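22 Sep 2025

Didn't sleep well, so I was on the early bus and at the plant before the dryers were even going. Trevor site has been quiet since the hotel contract moved over to Orholm, and quiet is when management gets ideas. We had the all-hands at seven in the break room. No doughnuts this time.

Shoaib Qureshi did most of the talking. I like Shoaib. He worked the ironer line for years before they gave him the office, and he doesn't pretend he didn't. But he had slides from Flenano, and once a man has slides he starts to sound like them. The word "relief" came up a lot. The arms will relieve us of the repetitive work. I fold towels for a living, so I'm trying to work out what's left of me after the relief.

The number they like is 200 an hour. That's what the finished cell is supposed to do by January. I asked what it does now and Shoaib said 25 on a good run, with someone from Flenano standing by. I do 200 before first break and I don't need anyone standing by, unless you count Rondine, who stands by me all day complaining about her landlord.

She asked the better question, which was who feeds it. On the slide the towels just arrive. In our building they arrive in a wet-smelling knot with a bathrobe belt through the middle and somebody's sock. Shoaib said there would be a "prep role." So one of us will stand there untangling towels and handing them over one at a time, and the machine does the part I can do with my eyes shut. I said that sounded like a worse job than the one I've got. He wrote it down, I'll give him that.

Then we got to go and look, in groups. The wall stickers are dolphins jumping through hoops. Rondine looked at them and looked at me and I had to go stand by the door.
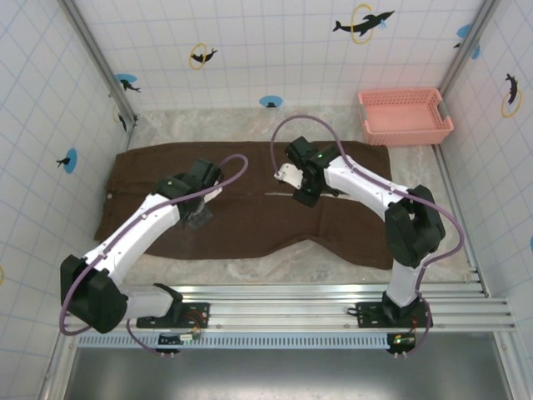 Brown towels, too. We hardly see a brown towel here. It's white all day, and then the gym stuff, and the gym stuff is where the trouble is because half of it has gone thin and won't hold an edge. I mentioned that to the Flenano fellow and he said material variation was on the road map. He was polite. I think he was 25, maybe. He asked how I know when a towel is too damp to stack and I said you pick it up. He waited like there was more.

On the pay side, nothing in writing. They say no layoffs, and they say hours will be "looked at" after January, and I have worked long enough to know which of those two to listen to. The prep role is the same grade as folding, for now. I asked for that on paper.

My shoulder is bad again tonight, and it bothers me that this is the one argument they have that I can't laugh at. If the thing took the bath sheets and left me the rest I'd shake its hand.

Need to call about the boiler tomorrow. Out of heat pads.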